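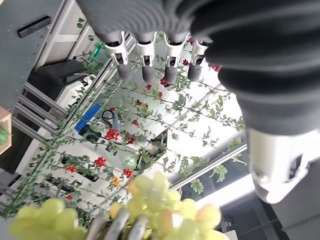
Pristbridge Makers, Home Robotics Group

How to set up a grape-picking test for a two-handed robot

Can a machine put the fruit away for you yet? Sort of, on a good evening! I've been trying to find out with grapes, and you can set up the same test with a few bits and bobs.

Start with the vines. String artificial ones along aluminium rails, with small berry clusters dotted about, so the robot has plenty of clutter to look past. Then get your bunches. Go for different colours (pale green, red and a very dark one) so you can ask for one by name.

Now the grip. Close the fingers slowly and from underneath, and let the bunch settle before you lift. I began at speed setting 40, which was far too brave, and dropped to 12. Jozefína Zeman, who wrote our Suven control script, reckons 21 is fine once you've practised. I'm not there yet.

Put a shallow wooden crate underneath and lower the bunch until it nearly touches whatever's already inside – then open the hand.
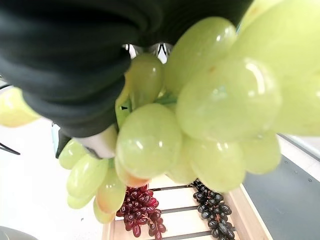 Green bunch over the crate, red and black already in.

Do 200 goes before you brag to anyone (I bragged after 12, oops). Write down every miss, and which hand was holding the bunch at the time. Washing up is next on my list, but I'd keep your good plates well out of it for now.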